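Tuning the pre-grasp pose filter in Trodano
February
By the Gosling tooling team

A planner will often return a grasp that is kinematically valid and still useless, with a finger passing through a neighboring object on the way down. The pre-grasp filter removes those candidates before trajectory optimization starts. It needs Trodano built with the Fludon collision backend. The default backend does not report per-link distances and the filter will exit with an error.

1. Load the scene

Start the simulator paused and load the counter scene. Check that every object has both a visual mesh and a collision mesh. Concave objects such as bowls must be decomposed into convex parts. If a bowl is left as a single hull, its interior counts as solid and any place target inside it gets rejected.

2. Sample candidates

Set sampler.count to 2000 and fix the seed. Use the antipodal sampler for the apple. On a near-spherical object most samples differ only by rotation about the vertical axis, so turn on sampler.dedupe and leave its angle threshold at 9 degrees. On our scene 892 candidates remained after deduplication.

3. Set the standoff

The pre-grasp pose is the grasp pose moved back along the approach axis by filter.standoff. The value is in meters and is measured from the fingertip frame. Older config files measured from the wrist flange, and a file carried over unchanged will put the fingers inside the object.

4. Run the filter

Call filter.run() with the gripper fully open. Each candidate is tested at the pre-grasp pose, then swept along the approach axis to the grasp pose. Include the arm's own links in the check. With a target close to the base, self-collision at the elbow removes more candidates than the clutter does. We kept 198.

If the result is empty, set filter.verbose and read the rejecting link pair for each candidate. When one pair dominates, fix that first. Lowering the clearance margin globally tends to hide a bad mesh.

5. Inspect before executing

Step the arm to the top-ranked pre-grasp pose and stop. Compare the approach axis with the object center in the viewer. A constant offset between them usually comes from the hand-eye transform in the Breremell perception node. Correct it there and leave the filter settings alone. 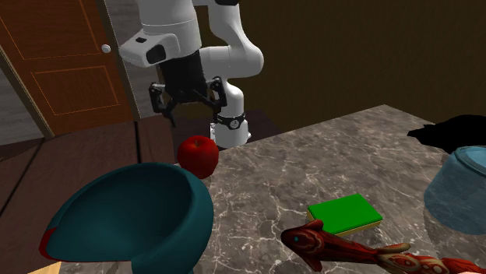
Simulator view: gripper open above the apple, fingers pointing down.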